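Workshop notebook, bench room
October 22, 2025

Pin board task, setting out the table. Writing this up while I remember it, as the last notes on the board layout are from April and half of them no longer apply.

Board first. We are staying with the framed cork one. It lies flat on the long table near the front, and the whole of it goes on the near side of the join between the two tabletops. When it sat across the join in April it rocked slightly whenever anyone pressed a pin in at the top, and Lucian spent a morning wedging folded card under one side. No card needed now.

The cork itself is holding up. The middle is getting soft from use and pins there lean over if they are only pushed in halfway. I tried the edges and they still grip well. Plan is to turn the board end for end every 96 notes and see if that spreads the wear. Lucian Sârbu thinks we should just buy a second board from Aldale and swap them. He may be right, but the Aldale one is 890 mm long and I would want to check it against the table before ordering.

Pins. Small dark tray, kept beside the upper right corner of the board. White and yellow pins together in a cluster, dark ones kept apart near the lower edge. I did try a deeper pot from the Borko box but you end up feeling round for the points, and I have the finger to show for it. The shallow tray is better. Don't tip a full packet in — a small number at a time and top it up. Spare packets are in the drawer marked Leone.

Notes. Green stickies, the light ones. They show up well enough against the cork. The glue on them does very little on cork, so treat it as no help at all and rely on the pin. One pin, top middle, pushed right down until the head touches the paper. If the paper tears, take it off and start with a fresh one. Don't re-pin through the same hole.

Clear plastic container goes to the left of the board. I had it on the right for a day and it was too close to the pin tray, so things got knocked.

Tidying up at the end of a session:
Pull pins straight out, don't twist, it chews the cork.
Pins back in the tray, bent ones in the tin on the windowsill.
Used notes in paper recycling.
Wipe the table with a dry cloth. The Brurna spray leaves a film and the board slides on it.
Run a hand along the join for stray pins, they like to roll there.

Stock after today: 765 green notes, 8 packets of pins. Enough for now, will look again when we are down to two packets.

Still to do: ask Lucian for the measurements of the table, and find the lid for the Borko box.

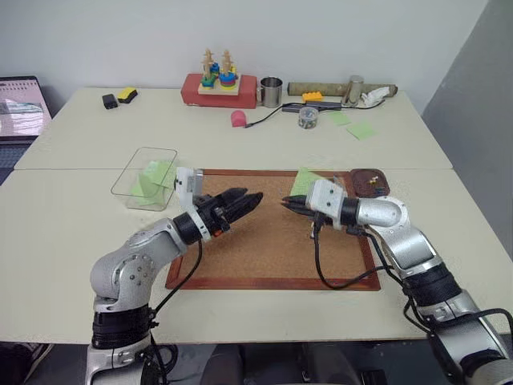
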